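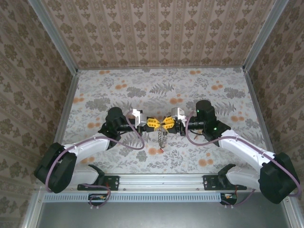 Brilow held its investor open day in Karnmont in March, two weeks before its shares are due to start trading. I went for the prospectus talk and stayed for the coffee, which was good.

Ehsan Hassanpour, the finance chief, spent 17 minutes on revenue growth and two on cash. Asked when the company expects to turn a profit, he said the path was "well understood internally." Maybe so. It isn't in the slides.

Huia Cosgrove of Clundano, which is advising on the listing, told us demand was strong. She would not say whose. Four early backers can sell from the first morning, with no lock-up, and she called that a sign of confidence. I'd call it a sign they want to sell.

The tour of the offices was short and mostly carpet. Ghaffari, a smaller rival, listed last year with much the same pitch and now trades under its opening price. My question about that was taken "offline." I left my email address at the desk.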